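4.2 Changes in task content at the sorting stations

The second group of findings concerns what operators did with their time once the arms had been introduced. Before the change, returned household goods at the Pulbridge site were sorted by hand at a shared bench. Each operator picked up an item, judged its condition, and placed it in one of three streams. Under the new arrangement the picking is done by a two-arm station, and the operator reviews the cases the station does not resolve. We observed 14 operators on the day shift, beginning in February, and interviewed 10 of them afterward.

Handling of mixed loads was the main source of unresolved cases. Crockery, handled utensils and cloth arrive together, often overlapping, and the gripper has to approach one item without disturbing another. Figure 3 shows work of this kind at close range, with a red handle lying across a tipped white cup and a saucer resting on patterned cloth.
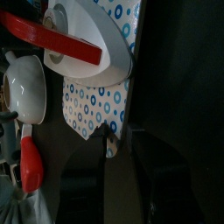 Does the station reduce the number of decisions an operator makes in a shift? The total falls, but the decisions that remain take longer, and most of them concern items the operator has not touched.

That last point came up in nearly all of the interviews. Operators who had worked at the bench said they judged a glazed surface partly by feel, running a thumb along a rim to find a chip. At the station they work from a screen and may request a second view. The median review took 30 seconds during our observation period, including the time spent waiting for the arm to clear. Operators described the waiting as more tiring than the lifting it had replaced. Two asked to be moved back to the manual bench, which Skiten, the site operator, has kept open for oversize goods.

Job titles did not change, but pay grades did. Skiten created a grade for staff who can restart a stopped arm and clear the work area, and training for it was offered by seniority. Newer staff therefore stayed on screen review for full shifts, while senior staff alternated between review and floor work. Gijs Hoekstra, who supervised the day shift, had proposed a rotation of two hours per position. The proposal was adopted on 26 Jul 2018, after our first round of interviews, and the second round reflects it.

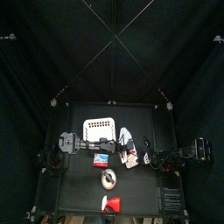
Under rotation, the share of unresolved cases closed without a second view rose to 77 percent. We are cautious about this figure. The mix of goods also changed between rounds – fewer textiles, more boxed items – and we could not separate the two effects with the records available. Interview responses were clearer. Operators who spent part of the shift clearing the work area reported that they understood why the arm had stopped, and could describe the cause in terms a technician would accept.

A comparison with the Parsons site is given in Section 4.3. Parsons uses the same Pedton scheduling software but assigns review work to a separate office team, and none of its reviewers handle goods.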